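**Sorting the small plastics**

Most households with children own a quantity of plastic that belongs to no set. It came out of crackers, party bags and the bottoms of other boxes, and it is too small for the toy chest. Shirley McKinnon has been cataloguing hers since August, on a dining table with the embroidered cloth left on, and the total stands at 2,248 pieces.

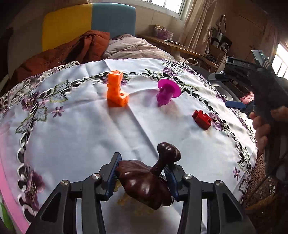
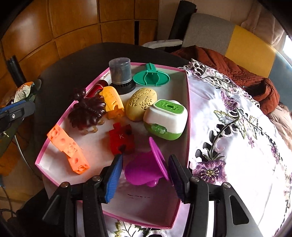 Her method has two stages. Pieces are first divided by whether they connect to anything. Blocks with notches, tabs or round holes go into one group, and each is tried against its neighbours. Letter blocks are kept with this group, as the printed face matters less than the joint. Everything else is sorted by outline: discs, stems, lobes, cylinders.

Colour is left until last. McKinnon tried it first and gave it up after 19 trays. Translucent plastic reads differently over a white cloth than over dark wood, and the same magenta piece was entered twice under different names.

The container matters more than the labels. A shallow box with a white interior shows every piece at a glance, and low sides let long items rest over the rim without tipping it. She tested a Pelletier drawer insert, which was too deep, and a Plomberg case with 25 fixed compartments, which were too narrow for anything with a flange. The Gesine, a plain open tray, did better, though its base is grey and dark pieces disappear on it.

Storage is by tray, stacked no more than four high, with a card on top giving the date and the count. Broken pieces are kept if the joint is intact. Pieces with illegible moulded lettering go in a separate envelope – there are 33 at present – and are checked again under a side light, which picks out shallow relief better than a ceiling lamp.

Her only regular exchange is with a collectors' list called Jiltach, where members post outlines traced on squared paper. Tracings must be life size, with the thickness written beside them in millimetres.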